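Notebook, October, morning
Sollby shop, costs for the second counter
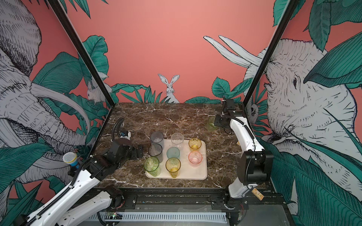 Can the Nosasau counter pay its own rent from the first month?
Only if it sells 400 lunches. With 321 we cover the rent but the wages must come from the Sollby account.

I did the calculation again with the new Itell price list. Supplies for one month come to 1,581, and the rent is 900. The old sheet had the rent written two times, so please do not use it.

Yousafzai bakery wants payment in two parts, half at the order and half at the delivery. I think we can accept this. Their bread keeps well until evening and the owners of both shops like it.

Still open: who signs the lease, one partner or both. The bank asked for both names. I will write to the landlord after lunch and put the reply in this notebook.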